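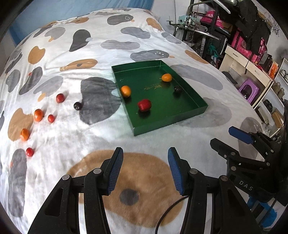 From: Evie Crabtree
To: grippers-maintenance list
Date: 2023-05-11
Subject: Re: Pad changes and re-zeroing on the hand-held pairs

Hugo Herrero wrote:

> We've now moved all the hand-held pairs over to the Vandine pads.
> My proposal is that we swap both pads on a gripper every 300
> picks, re-zero the jaw opening straight after, and stop doing the
> check at the start of each session. The new pads hold their shape
> so well that the morning check is wasted time. Rosalía tried it
> on one pair in February and had no trouble. Unless anyone objects
> I'll change the sheet.

I object, or at least I'd like to see more before the sheet changes.

One pair, one person, one month. Rosalía is the most careful of any of us with the kit and she wipes the pads down without being asked. I don't doubt she had no trouble. I doubt it tells us much about what happens when the same pair goes out to someone's bedroom and gets used on a fluffy blanket with small round fruit, where half the job is not squashing the thing and the other half is not picking up the bedding with it.

My other worry is where 300 comes from. Is it from Vandine, or did we make it up? If it's theirs, what were they gripping? The ridges are what I'd watch. Fluff gets down between them and the pad goes slick long before the rubber is worn. Changing it at 300 does nothing for that, and a stiff brush does it in no time.

As for re-zeroing, I went back through my own notes for the two pairs I look after. Over 15 sessions, the jaws needed re-zeroing after 2 of them, and neither was anywhere near a pad change. One was a pivot pin that had started to walk out of the linkage plate. The other was the cable, which had been clipped too short and was tugging on the jaw when it opened fully. Both turned up in the morning check. Under the new sheet we'd have carried on recording with a bad zero until the next swap, and Estíbaliz would have had to throw the lot away at her end.

What I do now, for what it's worth:

Open the jaws all the way and look at the two pads square on. They should lean in by the same amount. If one doesn't, look at the pins before you touch the software.

Close them on the 26 mm gauge block. If the reading is off, take the block out, clean it, do it again. Only then re-zero.

Brush the ridges. Don't use the solvent wipes from Lozano, they leave the rubber shiny and I don't like the look of it.

Move the cable through its full travel by hand and leave some slack at the jaw.

Do the left and right grippers separately. I know people do one and copy the figure across. Please don't.

It takes less time than the kettle. I can't see what we gain by dropping it.

Hugo, if you want to run your version on the Motard pairs and keep the old sheet for the rest, I've no quarrel with that, so long as somebody writes down the readings each time. Esperanza has spare log books. I'd also like the old pads kept in a bag with the date on, so we can look at them side by side.

Evie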